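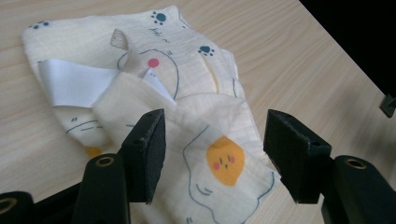
Muslin cloth on the table at the Proltis open day, hand-held gripper

Posted by Jocelyn Galang, Sunday

Went to the Proltis open day this afternoon. Most people crowded around the arm in the main hall, but I spent my time at the cloth table in the back. You hold the gripper yourself and try to fold a printed muslin – mine had paw prints and a fried egg with a face on it. They let me have 5 tries. I got one fold I'd call decent.

sukar_fan74
Did they say what the recordings are for? Wetero did a day like this last year and it was mostly slides.

Jocelyn Galang
Training folding on their arm. The guy at the table said they had 307 folds from visitors by lunch.

lumbao
307 folds by people who never held one before. I wouldn't train anything on that. Two good operators for a week would give you cleaner data.

dmk_shop
Disagree. Clean data is why the demo arms fall apart when the cloth lands crooked. You want some bad folds in there.

lumbao
Some, sure. Not all of them.

Jocelyn Galang
They do have staff recording on weekdays, so it's a mix. The pads grip fine but I kept picking up 2 layers when I wanted one.

sukar_fan74
Same trouble I have with thin cloth. Try coming in flatter next time.

dmk_shop
Is there another one in November?

Jocelyn Galang
Yes, doors at 10 am. Parking is behind the building.

Recent threads
Sukar wrist mount, loose screws
Wetero open day notes
Towels or T-shirts to start with?

Contact the moderators | Back to top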